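Monday night, and my shoulders are letting me know it. I've got my feet up on the other kitchen chair and a bowl of soup going cold beside me, and I wanted to get this written down before the whole day turns into one long blur of lids going up and lids coming down. June has been like that. I look back at the start of the month and there's hardly a word in here, just a note about the heater and a list of groceries, and meanwhile we've been busier on Purnura than at any time since I joined.

So, laptops. We've moved on from the folding tasks (thank goodness, I never want to see another tea towel) and this week it's opening and closing a laptop with the two arms. It sounds like nothing. I told my sister on the phone that I spend the day teaching a machine to open a computer and she laughed so hard she had to put me down on the bench. But try it some time with two pinching fingers on each side and no feeling in any of them, and see how you go!

I got in early, while it was still quiet, and had a proper look at the setup with the arms parked back out of the way. Same old laptop with the cracked glass, same blue lamp behind it, same blinds. I'm fond of that laptop by now. The cracks were there before it ever came to us, so I don't have to feel guilty, and I'd much prefer to practise on something already broken than on a nice one.

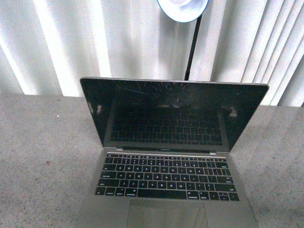

Filed under: Work, Purnura days

The target for the laptop set is 400 good episodes, with "good" being the word that does all the damage. An episode is one go at the thing from start to finish. You take hold of the leader handles, start the recording, do the task as cleanly as you can, bring the arms home, stop the recording, and then mark it keep or toss. Then you shift things a little and do it again. And again. I like the shifting part best. A touch to the left, turned a few degrees, nearer the lamp, further from the lamp. It feels a bit like setting the table for somebody fussy.

The morning was all closing. Closing is the friendlier half of it, in my opinion. You come over the top with one hand and ease the lid forward and down, and the weight helps you once it's past a certain point. The trick I've worked out is to stay on it all the way. When I first started I'd let go as soon as it was falling by itself, which looks fine if you're only watching the laptop, but then the model learns to let go early too, and it lets go earlier than you did, and the lid is left standing there half shut like a door somebody meant to come back to. We had a whole afternoon of that at the start of the month. I remember sitting on the step outside eating a bun from Guerreiro and feeling responsible for every one of those half-shut lids, as if I'd taught a child to swear.

So now I follow it down and I wait a beat with the fingers resting before I lift away. It costs a little time on every episode and I don't begrudge it.

The wrist cameras are what I check most carefully between runs, more than the top one. From overhead everything looks tidy and sensible, and then you flick to the wrist view and find that you've been leaning so low that all it saw was grey. If it can't see the edge it's meant to be working on then I've given it a lovely demonstration of nothing much. What I want is a bit of the corner, a bit of counter, and something behind to say where we are, and for that the lamp is a blessing. That blue turns up in nearly every wrist clip and I find myself steering by it.
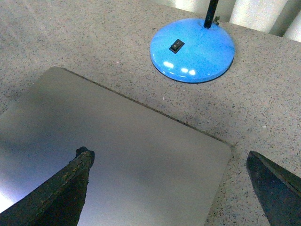 Wrist camera, between the fingers, with the lamp base up behind

I noticed too how battered one of the fingertips is getting. It's gone lumpy at the end, with little brown bits clinging to it, while the other one still looks quite smart. I've written it on the whiteboard. I do wonder whether it matters that the thing is learning with one scruffy finger and one clean one. Probably it just learns that that's what its hands look like, same as the rest of us. I looked at my own while I was thinking about it and there was marker all down the side of my thumb.

Had lunch late. I walked down to Guerreiro and they'd run out of the cheese ones, so I had the spinach, and sat in the window watching the Tisudeo bus fill up with school kids. I'd meant to ring the dentist and I forgot, so that's tomorrow's job. (Ring the dentist!)

Afternoon was opening, and opening is where my patience goes. The gap at the front of a shut laptop is such a mean little thing. A person slides a fingernail in without a thought. With the gripper you have to come in low and flat, catch the very edge, lift just enough, and then change your mind about the whole movement halfway through, going from lifting to pushing. If you come in too steep the laptop slides away from you across the counter, quite gracefully, as though it had somewhere to be. I had it slide so far on one try that it nudged the lamp, and I said something out loud that I hope isn't on the audio. I don't think we record audio. I should check.

What's been working for me is using the right arm to do very little. I used to have it busy, chasing after the left, trying to be helpful, and my clips were a mess of arms crossing in front of the overhead camera. Now I let the left one look after the lid and I hang the right one off to the side, pointing down, ready if the base starts to wander. It's a hard habit to learn, keeping one hand quiet. I had piano lessons as a kid and my teacher used to tap the back of whichever hand was fidgeting, and I thought of her a fair bit this afternoon.
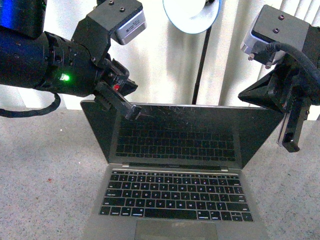

Left gripper at the corner of the lid, right one keeping to its own side

There's that coiled cable as well, the one that dangles off the left side. When I reach too far across it swings and I can feel myself watching it when I ought to be watching the corner of the screen. I've asked if we could clip it up a bit higher. The answer was a cheerful maybe.

Around three we had a look at the numbers and I went a bit pink, because I'd been sure I was having a terrible day. I tossed 13 all up, and most of those were from the one bad patch straight after lunch when I was sleepy and full of spinach. Four of them were the same mistake exactly, coming in steep on the same corner, and I only saw it when I played them one after another. That's a thing I'd like to do more often, just sit and watch my own bad ones in a row. It's not pleasant, but by the fourth I could see my elbow lifting before I even started, plain as day, and I fixed it by sitting on a higher stool. A stool! All that muttering and it was the height of my chair.

With today's keepers the whole Purnura collection is at 1,138, counting the towels and the cups and everything from the Kindulska end. I remember when we were excited about the first shelf of it. The Kindulska lot have been doing drawers, poor things, and they sent over a clip this morning of a drawer coming clean out of its cabinet, very slowly, with the arm hanging on to it like a waiter who's been handed too big a tray. I watched it more times than I should admit.

One conversation I want to remember. We got talking while the arms were homing, about whether to keep the slightly clumsy episodes, the ones where you miss the edge, back off, and have another go at it. I've been tossing those. I thought clean was the point. But it seems the recoveries are worth having, provided you do recover, as otherwise it's never seen what to do after a miss and it just freezes, or keeps prodding at the same spot for ever. So from now on, if I miss and fix it, I keep it, and I put an R in the notes. I felt a small pang for all the good recoveries I've binned since May. On the other hand I felt rather let off the hook, and I noticed I worked better afterwards, looser in the hands. I suppose I'd been gripping those handles as though somebody was marking me.

We also agreed to leave the blinds alone for the rest of the week. I'd been fiddling with them, open a little, closed a little, thinking it was all useful variety, but the feeling is we should get the movement solid first and play with the light once we're further along. Fair enough. The light shifts about by itself anyway on those slats, and by late afternoon the counter looks quite a different colour from what it was when I came in.

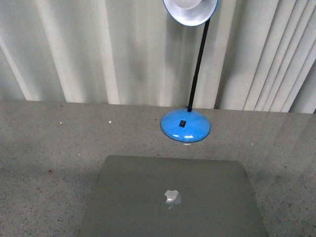 Before I left I wrote up tomorrow's positions on a sticky note so whoever gets in first can just start. Shut lid, square to the lamp, then the same again turned left, then turned right, then pulled towards the front of the counter as far as we dare. After that I want a run where it begins half open, which we've hardly touched. I've put my name down for that one as I've got a theory about using the back of the finger in place of the tip, and I'd like to try it before somebody sensible talks me out of it.

I also wiped the counter down, and was very pleased with myself until I remembered those speckles are never going to look clean no matter what I do. There's a little reddish spot over on the left that I've gone at twice now. I've decided it lives there.

Soup is stone cold. I'm going to heat it up again and have a hot shower and do the shoulder stretches, the ones on the sheet on the fridge, which I've been walking past for a fortnight. Bring the higher stool back from the other room in the morning before anyone else takes it. And the dentist.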